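Workshop notebook, September
Bench 2, trays and bowls for the Meston tea room

Started 8.40. Carrying on from the previous entry, where I had got as far as unpacking the Vider trays and putting them on the rack by the sink. The bowls came later in the same delivery and had been left under the bench in their carton.

Job as it stands: Meston want a tray and a bowl that go out together for soup and for porridge, carried by one person through the swing door. They have already picked the cream bowl because it matches what they have. The tray is still open. They liked the beige one with the flower on it and asked us to say whether it is any good before they order the lot.

Weights first, on the small scale. Bowl, empty, 361 g. Second bowl out of the carton was a touch heavier and I have not written it down because the scale had drifted by then and I had to zero it again. Tray, 806 g. Heavier than I expected for the size. Put it back on the scale after wiping it and got the same.

Water for the fill: 600 ml to just below the rim is too full for carrying. Meston's ladle is smaller than that anyway. Going with two ladles, as they do, and leaving it there. If anyone wants to repeat this, the ladle is hanging on the hook with the Meston label and should go back on it.

Wiped down the bench before starting. The tabletop still has the tacky patch at the window end from the tape we used for the cupboard doors. White spirit shifted most of it. Kept the trays away from that end. The wooden edging is holding up well; I ran a cloth along it and nothing caught. Baltwood offered to redo the edging when they were last in and I don't think we need to take them up on it yet.

9.30. Bowl on tray, empty, tray flat on the bench. Pushed the tray to and fro by its short side. Bowl stays put at a slow push and creeps at a quick one. It goes a bit further when the tray surface has been polished with the blue cloth than when it has just been rinsed and left to drain. Should have thought of that before polishing it. Rinsed it again and started over.

Tipping: propped one end of the tray on the beech blocks and added one at a time. Bowl slid at the fourth block, empty. With two ladles of water in, it held at the fourth and went at the fifth. Water slopped over before the bowl moved, which for Meston is the same as failing. The lip did its work and stopped the bowl each time. Nothing went on the floor.

The lip is the best thing about this tray. It is rounded and there is enough of it to hook a finger over. The plain black tray from the last round had a sharp lip that people complained about after a morning's carrying. Worth putting in the note to Meston in those words.

10.15. Tea. Subramaniam rang about the linen samples, which are a separate job. They can send the runners with the next parcel. Told them to mark the box for bench 2, as the last one went to the store and sat there.

10.40. Where to put the bowl. Meston's people set it in the middle of the tray and then have nowhere for the bread plate except one side, so the whole thing is lopsided. Tried the bowl up in a corner instead, with the plate and spoon taking the rest. Feels odd to carry for the first few steps and then fine, provided the bowl is at the corner nearest the body. With it at the far corner the tray wants to dip and the wrist gets tired. Did the walk to the door and back both ways round. Near corner is better, no question in my mind, but I would like somebody shorter than me to try it.

The flower is down at the other end from where I had the bowl. It's a thin grey line, a stem and a small flower, and I half expected it to look silly with things on top of it. With the bowl up in the corner it stays clear. If they put the bread plate down it will be covered, and I suppose they won't mind. Question for Vider: is the print under the finish or on top of it? Asked once already, no answer. If it is on top it won't last long in the Meston dishwasher.

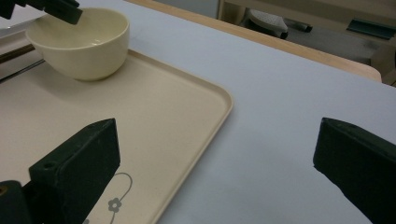
Bench 2: cream bowl in the corner position on the beige tray, flower left clear.

11.20. Scratch test on the underside only, so as not to spoil the face. Spoon edge, then fork. The spoon left nothing. The fork left a line that I could feel with a nail and could hardly see. The speckle hides a lot. On the face it would be the same or better, I think, but that is a guess until we have a spare to ruin.

Bowl rim: ran a finger round all of them out of the carton. One has a rough spot, set aside on the window sill with a bit of tape on it. Please don't put it back with the others. The glaze is otherwise even. They stack, but they stick a little when stacked wet, and it takes a twist to part them. Meston stack theirs wet every evening. Suggest a sheet of kitchen paper between, or leaving them upside down on the rack overnight.

11.50. Cost check against the sheet. Order number 176 is the trays, the bowls are on the same sheet further down. Delivery is charged twice and that needs sorting out before it goes any further. Have pencilled a query next to it.

Left to do:
Dishwasher run, one tray and one bowl, long programme, and look at the flower after each wash.
Carry test with a shorter person, near corner and far corner.
Chase Vider on the print.
Try the thin rubber mat cut to the size of the bowl foot. There is an offcut in the second drawer.
Ask Meston which way their swing door opens. My notes say both and I can't have been right twice.

Bench wiped, blocks back in the crate, scale switched off. The trays are on the rack by the sink again, with the scratched one at the back.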